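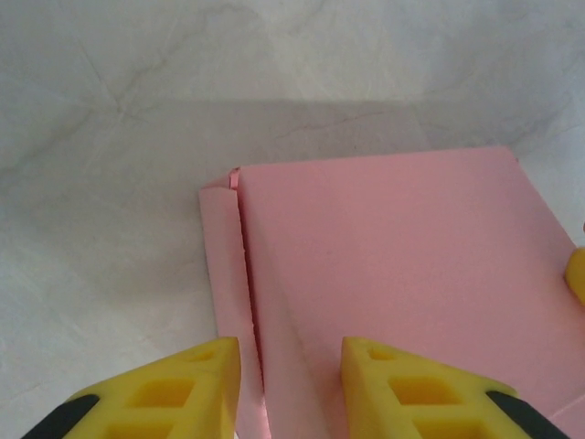

Tempo de leitura: 2 min

Dobrar antes de cortar: encadernação simples para cadernos escolares

Relatório do projeto da disciplina de Oficina Gráfica
Alunos: Ketill Hedegaard e Yiğit Taşdemir
14 de fevereiro de 2023

1. Objetivo

O trabalho consistiu em fazer cadernos de costura simples com papel de sobra da gráfica Nullel e comparar dois tipos de linha. Queríamos saber qual delas aguenta melhor o uso diário na mochila. A gráfica cedeu 1000 folhas de gramaturas diferentes, já aparadas no mesmo formato.

2. Materiais

Para o miolo usámos o papel cedido. As capas foram feitas com papel de cor, mais encorpado, e cada uma leva uma badana estreita dobrada na vertical. As linhas foram uma de algodão encerado e uma de linho sem cera, compradas na papelaria Flarnitz. Usámos ainda uma dobradeira de osso, um furador, agulhas de ponta romba e uma régua de metal.

3. Procedimento

Separámos primeiro o papel por gramatura, o que demorou mais do que estava previsto no plano. Depois determinámos o sentido da fibra, dobrando cada amostra nas duas direções sem vincar. Quando a dobra segue a fibra, o papel cede com pouca resistência e o vinco fica direito. Contra a fibra, o vinco abre e nos papéis mais grossos chega a estalar.

Fizemos 30 cadernos, metade com cada linha. A costura foi sempre a de três furos, com o nó por dentro. Os cadernos foram distribuídos por colegas da turma, que os usaram nas aulas durante duas semanas.

4. Resultados

Nenhuma linha partiu. Nos cadernos cosidos com linho sem cera o nó alargou em vários casos e as folhas do meio ficaram com folga. O algodão encerado manteve a tensão, mas marcou mais o papel fino junto aos furos.

O problema mais frequente foi outro. Em dois cadernos a capa tinha sido cortada com a fibra na horizontal e a lombada começou a abrir logo nos primeiros dias. O erro foi nosso, na fase de corte, e esses cadernos ficaram fora da comparação.

5. Continuação

Em março vamos repetir a costura com cinco furos e linha encerada, mantendo o mesmo papel no miolo. Falta ainda experimentar o furador mais fino, que chegou depois de os cadernos estarem prontos.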